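Subject: Re: Drelow ep 2, conform and grade

On Tuesday, the Falari edit desk wrote:

> Episode 2 of Drelow is locked. Reel 6 still has the temp titles in it.
> Can Aseck start the conform now, or do you want to wait for the final
> titles? Also, are we still grading the night exteriors last?

Start now. The titles go on their own track, so swapping them later won't touch the grade. Please send a fresh EDL with the reel, as the last one had two clips with the wrong source names and we had to match them by eye.

Yes, night exteriors last. The DP wants to see them next to the Hung footage before we settle on a black level. I'd set aside two sessions for that.

Sound has asked for a reference file with burned-in timecode. ProRes Proxy is fine, stereo guide only.

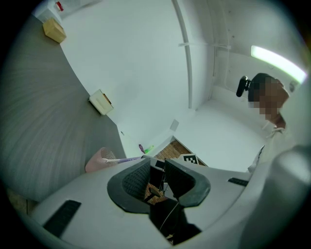 *Gripper, with part of the white room behind it*

Drives can come to the Aseck front desk any time before 6. Label both copies, please. The last pair arrived with one blank.

Aseck finishing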